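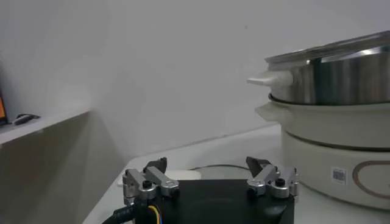 Chapter 4
Where the Story Lives: Setting in Genre Fiction

I wrote my first novel in a town I had never visited. Birnerau was a name I'd found on an old railroad map, and I liked the sound of it so much that I gave it a church, a flooded quarry and a murderer before lunch. The draft ran to 175 pages. My friend Kavitha Iyer read it over a weekend and handed it back with one note on the last page: "What does anybody there eat?"

I had no idea. I knew how the murderer held a knife, but I couldn't have told you where he bought his bread (or whether he could get any in winter, with the pass closed). So I started over, and I spent a month on the town before I let a single person walk into it.

This chapter is about that month of work, and how you can get it down to a few days. We'll start with the opening of Kelly Falcão's ghost story "Carhuamaca," which spends 2,921 words in one house and never once gets dull -- I still reread it every October! Then we'll look at two drafts of the same scene from my own Clarkbridge books, the first one pretty bad, and mark the places where the setting finally starts pushing the characters around.

Before you read on, take out something you've written and find a page where two people are talking. Cross out every line of dialogue. Can you tell from what's left what season it is, who feels at home in the room, and who wants to leave? Keep that page handy -- you'll need it for Exercise 4.1.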